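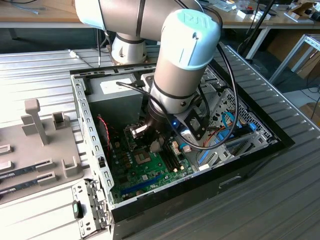
4/26/26 – Bunting desktop, board check

Filed under: Bench Notes / Desktop Rebuilds

Case on its side on the ribbed table, cover off. Left the power supply and the drive cage where they are. CPU socket is easy to get at with the case this way round, so I'd do the next one lying down too.

Both RAM slots are black and unmarked on our sheet – add them as A and B, A nearest the socket. The long blue slot is the one for the Durnier card. Don't use the small dark one below it.

Blue SATA cables run through the drive cage with an orange wire in among them. Have not traced the orange one yet. Lorraine Furnival thinks it goes to the front panel, will check before anything is unplugged. The red and black fan cable needs a tie, 2 if it still sags.

Light blue drive bracket stays with this case. We mixed them up in August and lost half a morning.

Still to do:
– paste and cooler, after the socket is wiped
– label drive cables 1 to 3
– write 148 on the case tag and on the Ostdale sheet

Screws are in drawer 13.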